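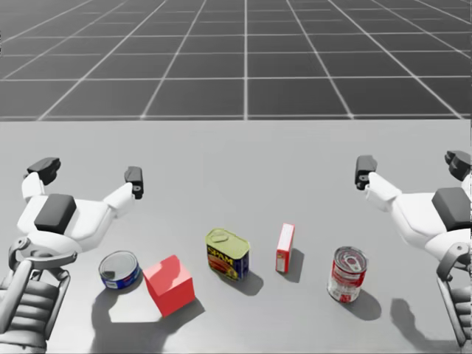
Two-arm simulation with five objects on the table, both grippers open.

Planning > Capital Equipment > Handling Cell Gallery

Overview | Gallery | Budget | Suppliers | Contact

Handling Cell: Simulated Work for the Equipment Plan

The Equipment Planning Office at Dostia is preparing a purchase request for one two-armed handling cell, to be installed at the Fankhauser packing site. This gallery accompanies the request. It is intended for department heads who will be asked to comment on the budget before the supplier meetings in August.

The simulated table carries ordinary grocery shapes: a tuna can, a red cube, a can of Spam, a narrow red box and a soup can. The mix was chosen to resemble the small orders handled at Fankhauser, where round, flat and narrow items go through the same station. Bidders are asked to quote for grippers that can take all of these shapes without a tool change.

Table space is a separate budget line. The current request allows for a work surface with clear room on both sides of the goods, so that each arm can be parked away from them between picks. Sites with less floor area should say so in their comments.

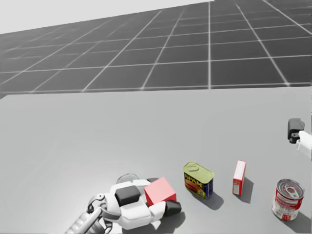

Equipment Planning Bulletin, No. 281, p. 8

The left hand is down on the table against the cube, while the other gripper is held above the surface near the narrow box and the soup can. Reviewers are asked to consider contact with neighboring goods when setting the allowance for finger pads and spare parts.

A clear, rounded item is partly hidden behind the hand. Transparent goods remain an open point in the specification – the Stindis and Nitosa proposals treat sensing for such items as an option, and the option is not included in the base price.

The request covers 2 arms, one table, installation and 80 hours of operator training. Simulation software is budgeted under a separate license and should not be entered again on the equipment form. Maintenance after the first year will be charged to the receiving site.

Comments may be sent to Ferdinand Pfister, Equipment Planning Office. Please give the bulletin number and the name of your site.

Page updated 17/03/2024

Related items
Completing the Capital Equipment Form
Floor Space Survey: Fankhauser
Comparing Service Contracts: Stindis and Nitosa
Operator Training Hours and How They Are Charged
Spare Parts Allowance for Grippers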